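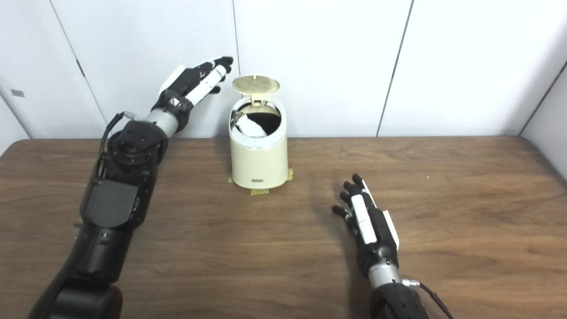
Re: [kitchen-scraps] Cold composting over the winter?

Nov 1, 2021, Monique Poulain wrote:
> I'm on a second-floor balcony with one bin from Avine.
> Do I stop feeding it when the frost comes, or keep going?
> Last year it froze solid and I gave up until spring.

Monique, please keep going! A frozen bin isn't a dead bin. Everything in there thaws in March and then it goes like crazy, because freezing bursts the cell walls and the soft stuff falls apart in no time. Mine sat like a brick for 60 days and I had the best compost I've ever made by August (the tomatoes went wild for it).

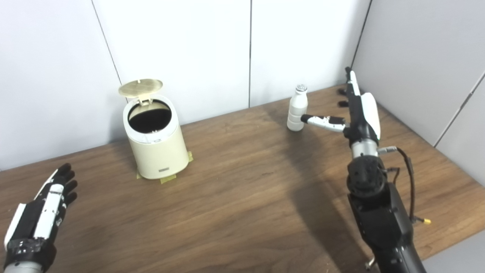

What helped most was shredded cardboard, much more than you think you need. I put down a layer every time I add coffee grounds or peels. Chop the peels small, too. I also wrapped the bin in old blankets and got over 30 degrees in the middle on days when the balcony was well below freezing. I was so happy I took the thermometer over to show the neighbors!

If you run out of room, freeze your scraps in a bread bag and add them when the pile drops.

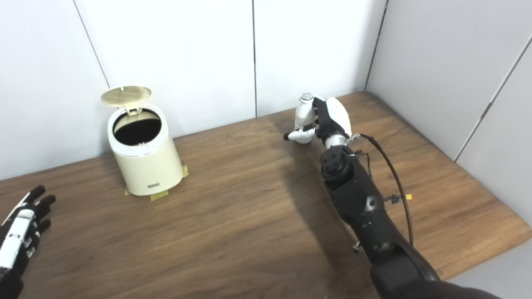 Kalliopi Raptis wrote back that eggshells do better dried and crushed first, and that citrus is fine in small amounts. I'm trying both this winter.

Pantelis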